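Chapter 6
Choosing a Gripper: The Burger Bench

Gripping is where a robot meets the world, and it's the most fun you can have with a toy lunch! In this chapter we compare 2 sets of fingers on one job, stacking a burger, and score each over 40 picks. Before reading on, guess which food will cause the most trouble. 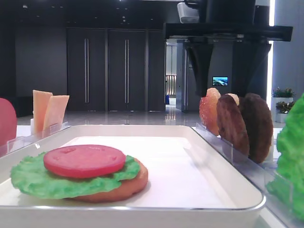

Figure 6.1 Bun, lettuce and tomato on the tray, with patties and cheese in the clear holders.

Patties are friendly. They stand on edge in their slots, and a finger can come straight down on them. Bacon is another story: long, narrow and wavy, so the fingers touch only part of it. Where would you pinch it, and how hard?
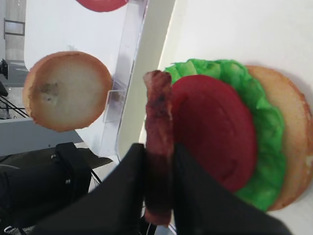

Figure 6.2 Bacon held upright between the black fingers.

Keep your guess handy for Section 6.1, where we define grip force and slip.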